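Unton College of Further Education
Household Textiles, Level 2
Handout 5: Fibres, Laundering and Storage
Module tutor: Faizal Hartono

Students should read this handout before the November practical. It covers the behaviour of common fibres in the home and the care that each requires. Dyeing and printing are dealt with in Handout 6.

1. Cotton

Cotton is a plant fibre made up almost entirely of cellulose. It takes up water readily, grows stronger when wet and will stand repeated washing at high temperatures. Its chief faults are creasing and shrinkage. Most shrinkage in a new cotton garment takes place in the first few washes, as the yarns relax from the tension put on them in the mill. 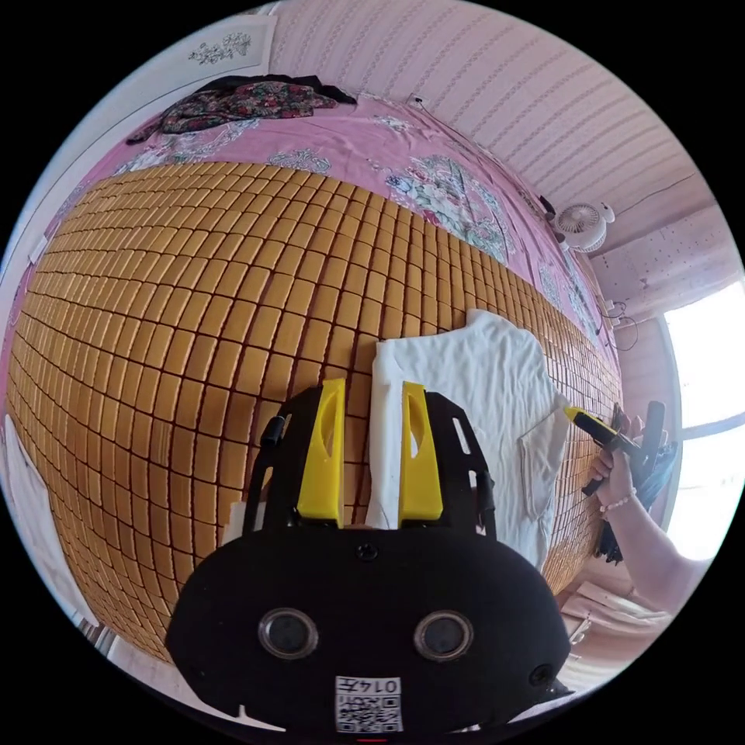 Knitted and woven cottons should be treated differently when drying. A woven cloth holds its shape on the line, whereas a knitted one may stretch under its own weight if hung while heavy with water. Drying flat is therefore advised for loosely knitted articles. The surface chosen matters as well: a woven bamboo mat, like the one under the white T-shirt, has seams between its tiles, and a thick or wet article should be turned from time to time so that the side against the mat can dry. Coloured articles should be kept out of strong sun -- white cotton is less at risk, although prolonged light will in time weaken the fibre.

2. Wool and silk

Both are protein fibres and are harmed by alkalis and by chlorine bleach. Wool has a scaled surface, and rubbing in warm water causes the scales to lock together. This is known as felting and cannot be reversed. A neutral detergent should be used, and the article pressed between towels to remove water. It should never be wrung.
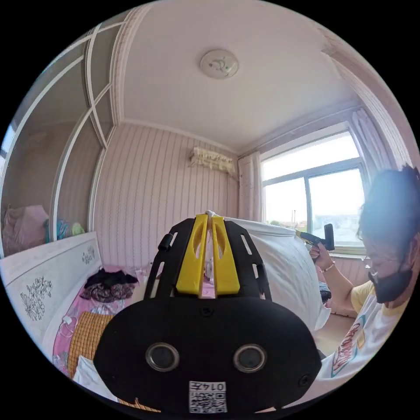 3. Bed linen and whites

Sheets and pillowcases take up body oils and should be washed weekly. Whites are to be sorted from colours at every wash, including pale colours. Yellowing in storage is commonly caused by detergent left in the cloth, and a second rinse is recommended before linen is put away for the season.

Linen should be stored fully dry, loosely folded, and refolded along new lines twice a year.

Preparation for the practical

Bring one cotton and one wool sample, each labelled with your name and fibre type. Read Ngui, chapter 2, and be ready to explain the term "felting".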